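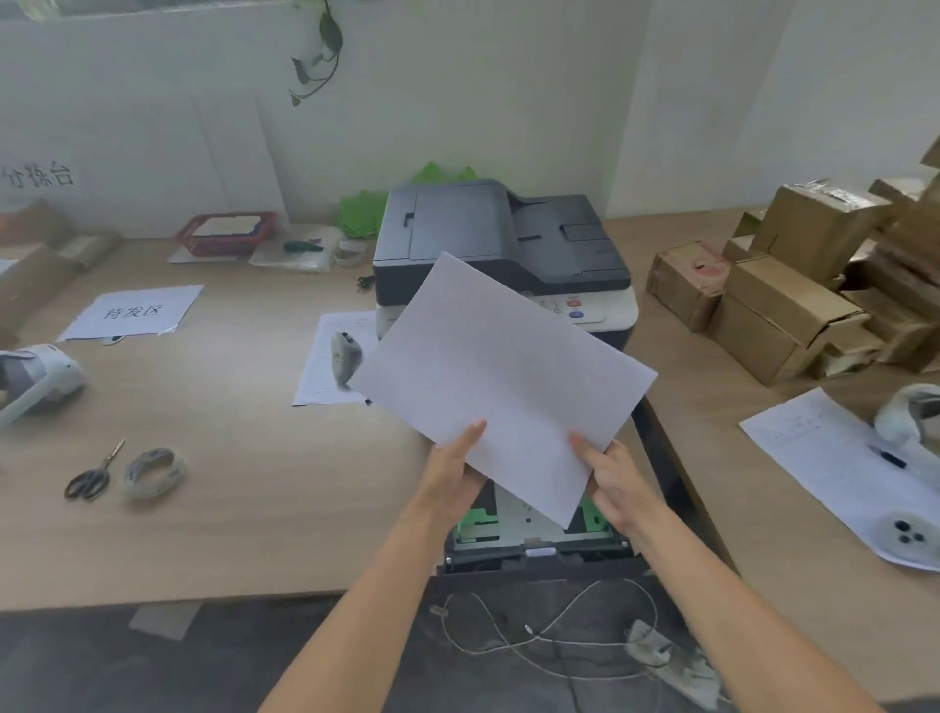
Loading the paper tray at the sorting desk, head-camera view

Hi all, October update for the Fankhauser grant, from the software side of Hadeck. Slightly long this time, sorry, there was a lot going on!

The big item is the step segmenter. You'll remember from the last report that it takes a head-camera video of somebody doing a desk job and cuts it into steps the planner can use (grab paper, line it up, lower it in, and so on). Back then it was slicing everything into confetti. Any time a hand paused, it decided a new step had started. I rewrote the boundary logic so it looks at what the hands are holding as well as how fast they move, and the paper loading videos now come out as something a person would recognize. On our test set of 100 clips, the old version got the step order right in 40. The new one gets 91, so 9 are still wrong, and I've watched every one of those more times than I'd like.

Most of the bad ones fail at the same moment, when the stack is tilted over the open tray. White sheets, bright background, and the tracker loses the lower edge of the paper right when it matters. The green guide tabs inside the tray have been a huge help there – they're easy to find, they don't change shape, and I can work out where the tray is from them even with two hands in the way. I'd love to say that was the plan from the start. It was a lucky accident while I was debugging color thresholds.

Clutter is the other thing. The Bollville desk has scissors, tape, a barcode scanner standing on a printed sheet, boxes piled up on the right, and the object detector wants to tell the planner all about it. I added a relevance filter that drops anything the hands haven't come near during the current step. It cut planning time a lot, but it's too eager. If the next step needs the scanner, the planner has to go looking for it all over again. I'm going to try keeping a cheap list of last known positions on the side.

Tooling news: the replay viewer finally works in the browser. You can scrub through a clip, see the step labels underneath, and fix a bad boundary by dragging it. Labeling a clip takes me 10 minutes now and used to eat most of a morning. Fulside has a login and has already sent me a bug list (thank you, I think).

What slipped: the grasp controller for paper stacks. It runs in simulation, but simulated paper is far too polite and never fans out, so I don't trust those results and I'm leaving them out of this report. Real sheets are next.

Money is on track. I moved a bit from travel to storage, as we agreed on the call, and I don't need anything extra this period.

Coming up: position memory for the filter, the tilted-stack failures, and first controller runs with real paper. One question for you – do you want the labeled clips delivered with the next report, or all together at the end? Either works for me, I just need to know which export format to finish first.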